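Vendotetti Desk Capture Kit

Head-worn recording for two-handed tasks at a desk or bench

Products / Data capture / Desk Capture Kit

The Desk Capture Kit records what a pair of human hands does at a work surface, from the wearer's point of view, and turns it into files that can be used to train and test robot arms. It is made for labs and small automation firms that need a steady supply of everyday handling tasks and don't have room for a full capture studio.

The wearer sits at an ordinary desk with bare hands. No gloves and no markers are needed. The wide lens takes in both forearms, the full working area and the front edge of the desk, so the hands stay in view when they come back towards the lap.

Typical tasks

The kit comes with the Brilov task list, a set of 200 short jobs written out on cards. Each card names the objects, the starting layout and the point at which the job is finished. Most use things already found in an office: packets, pens, cables, chargers, small electronics. Packaging and computer accessories are the two largest groups, as these are the ones customers ask for most.

Good handling data needs both hands doing different things at once. One hand holds, the other turns, pulls or presses, and the object is partly hidden for much of the time. The Brilov cards are weighted towards this kind of work.

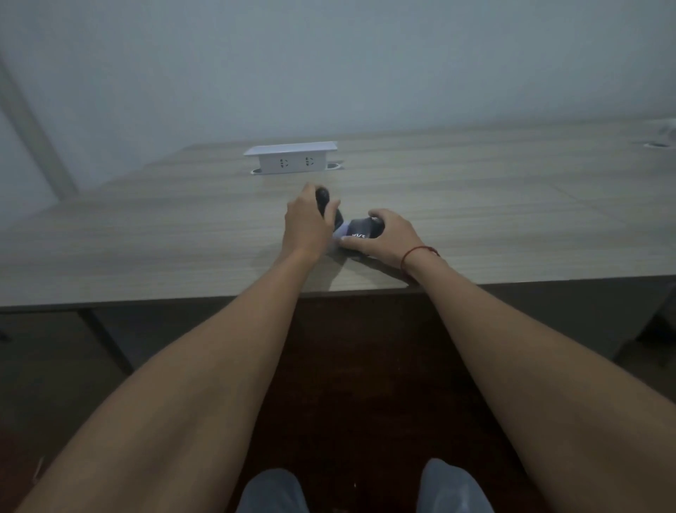

Two-handed work on a small package at the desk, from the wearer's viewpoint.

Hidden fingers are marked as hidden in the output. The software does not guess a position and pass it off as measured, so you can decide for yourself whether to keep or drop those stretches.

What is in the box

Head-worn camera with padded strap
Belt battery and charger
Recording unit with foot switch
Desk mat for checking the view before a session (removed for recording)
Brilov task cards, set of 200
Carry case

Objects for the tasks are not supplied. A shopping list is printed inside the lid of the case.

Specification

Weight on head: 349 g with strap
Battery life: 7 hours of recording
Storage: 40 hours at full quality
Start and stop: foot switch or desktop software
Output: video, hand positions and task labels, with a shared clock
Operating temperature: normal indoor conditions

Setting up

Allow a few minutes for a new wearer. Fit the strap, sit at the desk and rest both hands on the mat. The software shows a green border when the hands and the front edge of the desk are in view. Take the mat away and press the foot switch to begin.

A plain desk with a matt surface works well. Glossy tops throw reflections that slow the hand tracking down – a cloth or a sheet of card deals with it. Fixed items such as sockets and cable holes can stay where they are. The lens bends straight lines near the corners of the picture, and the correction file for your unit is on the recording unit itself.

Smaller objects

Slim or dark items are the hardest to follow, mainly when they are held upright between finger and thumb with other things close by. The current software, released in November, handles these better than the last version. It keeps a separate label for each hand, so one hand can stay on a mouse while the other holds something else.

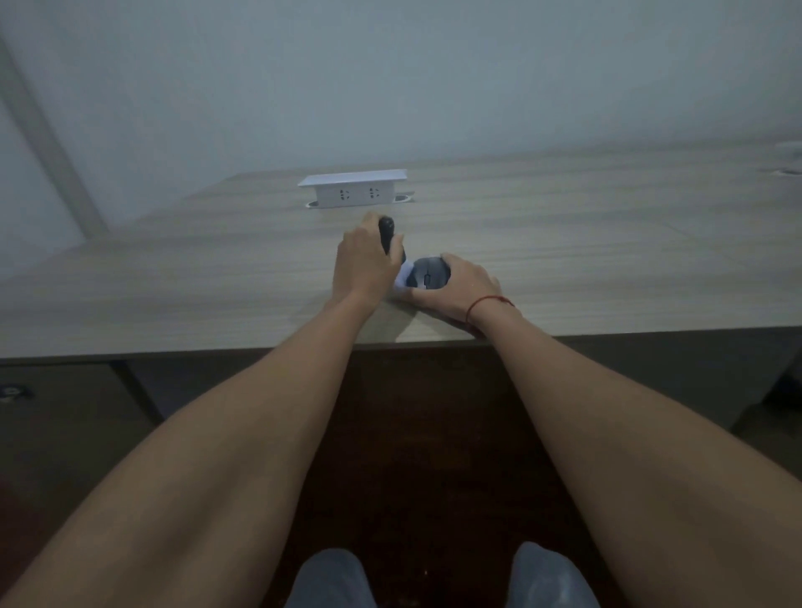
Can two people share one kit?
Each wearer needs a separate profile, which is saved on the recording unit and picked from the start menu. The strap adjusts without tools and the pads can be changed between sessions.

Using the files with a robot

The hand data can be loaded straight into Langlois arm controllers using the converter included with the software. For other arms, the files are supplied in an open layout with a written guide. Teodor Dudek in our applications team can look over a sample recording before you order and tell you whether the tasks you have in mind are a good fit.

The kit records human hands only. It does not drive a robot in real time, and customers who want that should look at the Punov remote handling set.

Orders and support

The kit is sold outright or hired by the week. Hire units go out on a Friday and include the same contents as the sale version, apart from the task cards, which are lent and must come back complete. Spare straps, pads and batteries are kept in stock.

For prices and hire dates, contact Odette Charpentier in the sales office. Please say how many wearers you expect to have and which arm you are using.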